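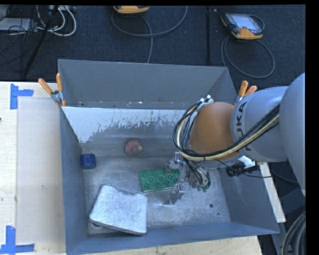 Grey metal bin with sloping sides, a green building block near the centre of the floor.

Irina Buzatu has looked after the containers at Entili for long enough to have firm views on where a bin wears out first. Entili takes in second-hand building blocks from schools and nurseries, grades them and sends them out again in mixed boxes. Her part of the work is the metalwork the blocks pass through: open-topped bins, chutes, trays and the stands under them.

We began with the shape. She prefers sloping sides to straight ones, and her argument is mostly to do with corners. "With a straight wall and a flat floor you get a square corner, and a rectangular block will sit in a square corner very happily," she said. "It wedges, and then the next one wedges on top of it. Lean the wall out and the block slides down on to the floor, where you can get at it."

The slope costs floor area. A bin that measures 835 millimetres across the top loses a fair amount of that by the time it reaches the bottom, and Buzatu accepts the loss. Finlay Sutherland, who orders the stock, has asked more than once whether steeper walls would do. They tried a steeper set, made up by Sundari, and kept it for the largest blocks only. The small ones with 2 studs stood on end against the wall and stayed there.

On coatings she is less patient. A light coating looks clean when it arrives and makes it easy to see dark pieces. It also marks. In the bin shown, the pale band below the back wall has an irregular lower edge, streaked and speckled, with grey metal coming through. Buzatu said she reads that kind of edge before she reads anything else on an inspection sheet.

"People look at the floor first, and the floor is scratched, fine. A floor gets scratched. Bare metal with scratches on it isn't shedding anything. What I want to know is whether the coating has a loose edge. You run a thumbnail along it. If it lifts, the bin comes out of use until the edge has been taken back to something sound."

Taking it back means a flat scraper, then a fine abrasive pad, then a wipe with a damp cloth and a dry one. She does not recoat. Entili recoated 18 bins in one go with a product supplied through Astar, and by November every one of them had been marked again on the working surfaces. The recoated ones took longer to clean up the second time – the new layer had gone on over old edges and came away unevenly.

Would it be simpler to buy bare metal? "For the floor and the lower walls, yes, and we now do. I still like some colour higher up, a blue-grey or a plain grey, so that you can tell one batch of bins from another across the room. It doesn't need to be at the bottom."

Colour matters in another way. Green and red blocks stand out well on worn silvery metal. Clear ones do not, and light grey ones are nearly as bad. Jessie MacRitchie, who checks the bins at the end of the morning, keeps a lamp low down at one side so that the studs throw a shadow. Buzatu considers this the most useful change made to the area since she started, and it needed only a clamp and a longer lead.

Noise came up next. A nearly empty metal bin is loud. Rubber matting was tried on the floors and removed after 28 days, as fragments of block and grit worked underneath it and the mat had to be lifted each time to get them out. The present answer is a strip of felt between the bin and its stand, on the outside, where nothing can collect against it. It takes the ring out of the metal and leaves the knock.

I asked about small broken pieces. Calum Cairns had told me earlier that they account for most of the complaints from people receiving the boxes. Buzatu would not put it on the bins. "Blocks arrive broken. What the bin can do is show you the bits. If the floor is flat and bare and the light is right, you see them and you brush them out before the next lot goes in. If there's a flaking coating down there as well, you're picking through two kinds of crumb."

She uses a soft hand brush and a shallow pan, working from the walls towards the middle. Vacuum cleaners are kept away from the bins, having taken too many small good pieces along with the rubbish.

The next order, through Tovavura, is for bins with rounded corners at floor level. Lakmal Mollah has drawn them up with the same slope as the present ones, so they will fit the existing stands. Buzatu has asked for one to be delivered ahead of the rest, uncoated, so that she can tip a mixed load into it and see where the blocks come to rest.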